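Vicente Navarrete would like it known that he did not want to be a sales rep. He trained as a fitter, spent most of his working life repairing conveyors, and took the job at Hireo on the understanding that he'd be fixing arms. These days he mostly drives them to people's packing sheds and talks about them.

"I've got a polo shirt with a collar," he says. "My mother's thrilled."

Hireo rents out a robot picking arm called the Jero by the week, to businesses too small or too nervous to buy one. The fee is $4000, which gets you the arm, its gripper, a wrist camera, a bench-top controller and 5 days of Vicente. Dollumstead, a mail-order grocer with one loading door and a kettle everyone fights over, took it on trial after a rough October, when orders doubled and two packers left in the same fortnight.

Nélida Riquelme runs the floor there. She signed the hire form and she is not a romantic about it.

"I wanted to know if it could pick up a jar," she says. "He wanted to tell me about torque."

The first morning went on the table. The Jero likes a flat, plain surface, and Dollumstead's benches were neither, so they cleared one and gave it a white top. Then the arm had to be shown where things were, which Nélida compares to training a new casual who has never seen a shelf, a box or a human being.

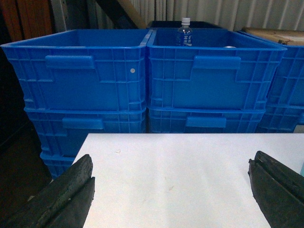
"The crates were the argument," says Vicente. "Everybody has crates. Everybody thinks their crates are normal."

A tub that has been dropped, sat on and stacked for years is no longer quite the shape in the catalogue, and the Jero's software is fond of the catalogue. He spent most of an afternoon getting it to accept a bent rim. Nélida spent the same afternoon packing orders by hand beside it, and she says she won.

By the end of the week it was managing almost 60 picks an hour on boxed goods. Tins were fine. Bags of lentils were a disgrace. "It holds them like a bloke holding someone else's baby," she says.

I asked Vicente whether that was a fair review. He thought about it for longer than his employer might have liked.

"The lentils are fair," he said. "There's a softer finger pad you can get. It's extra."

How much extra? He looked at the ceiling. Nélida answered for him, to the dollar, from memory, and he went off to check a cable.

What she did like was the phone line. She rang it at 20 past six one evening, expecting a recording, and got Tadeo Bravo, who was eating his dinner and talked her through a restart between mouthfuls. She also liked the stop button, which is large and works the first time. The manual she describes as "translated by someone with a grudge".

So will Dollumstead hire it again? Nélida says yes, for the Christmas rush, on boxes and tins only, and she wants the soft pads thrown in. Vicente says he'll have to ask the office.

"You are the office," she says. "You've got the shirt."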